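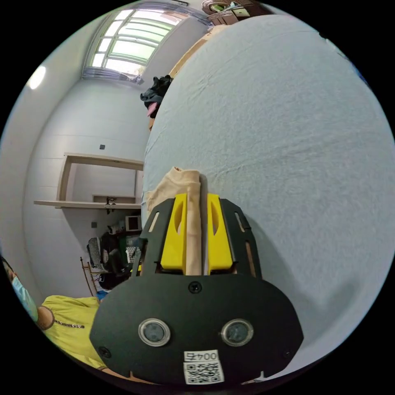
Photo: Keegan Doolan

Home | Stories | Archive | Contact

The Nenden Gauge

Rawiri Kereama read the river gauge at Nenden every morning and entered the level in millimeters. On 22nd July it stood at 2454. The Soltham gauge, upstream, gave 904. The usual difference was 80 less.

He checked the datum. He checked the float and the stilling pipe.

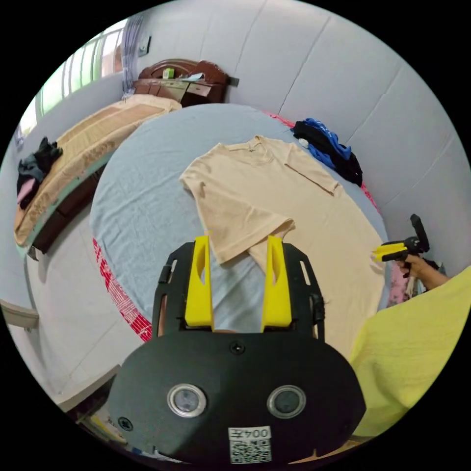

T-shirt on a blue sheet.

He telephoned Casmont. The duty engineer asked when the float had last been replaced. February, Kereama said. The engineer told him to wait 30 minutes and read it again. 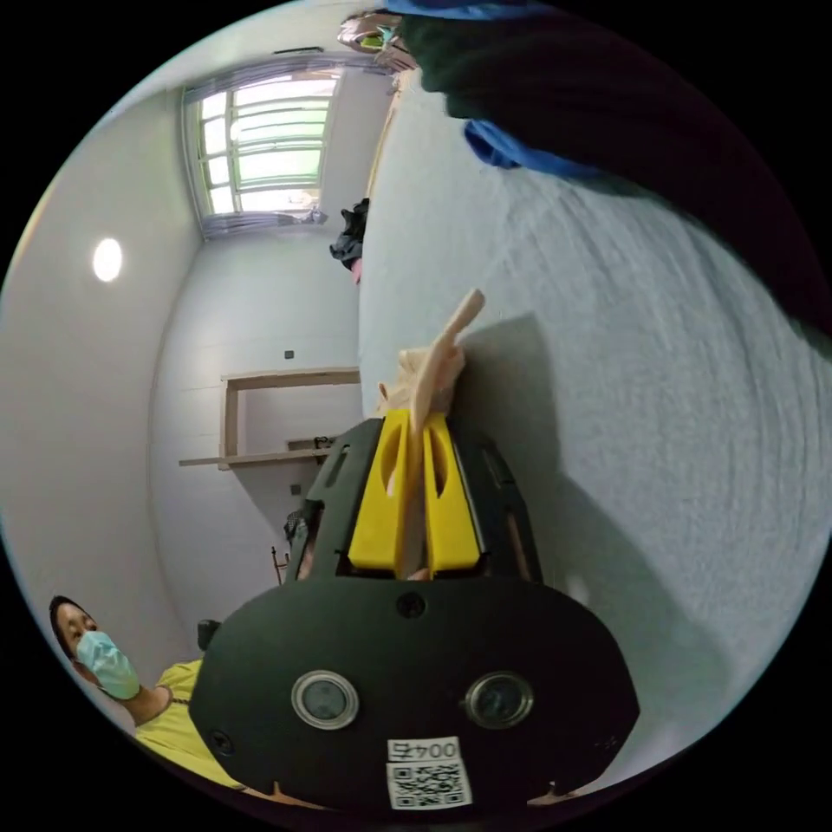

Second Reading

The level had not changed. Kereama wrote it beneath the first, in ink, and signed both. Then he opened the logbook kept by Pilkington, who had held the post before him, and found the same difference entered in pencil and rubbed out.
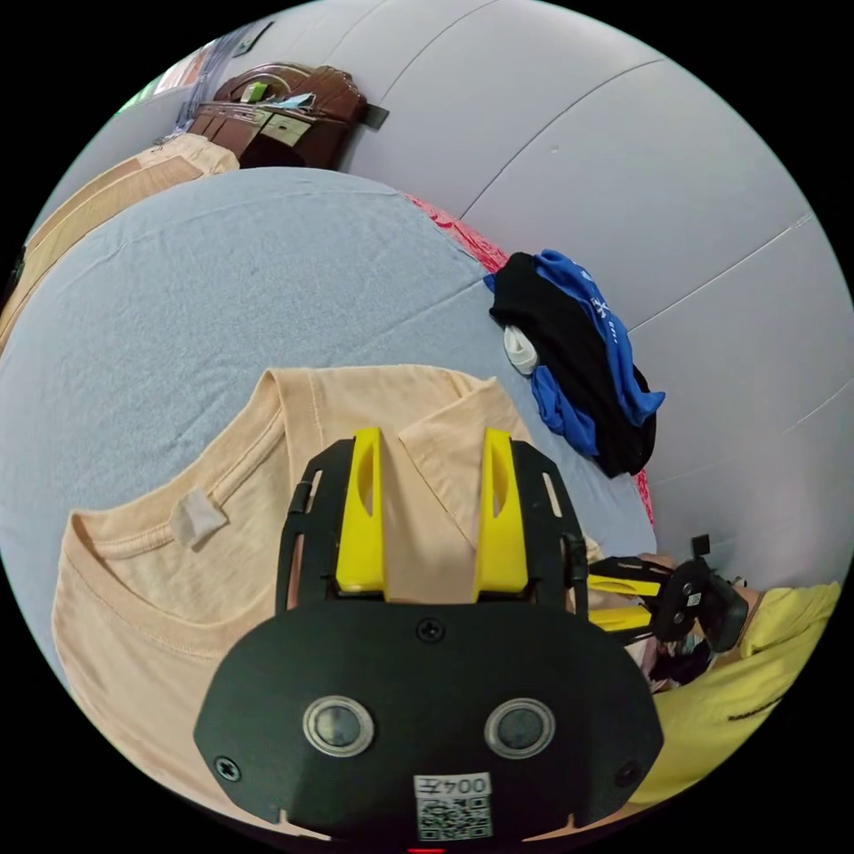
What is a stilling pipe?
A vertical tube that shields the float from waves.

He left the pencil marks as they were and locked the hut.

Print this page | E-mail this page
Last updated: Friday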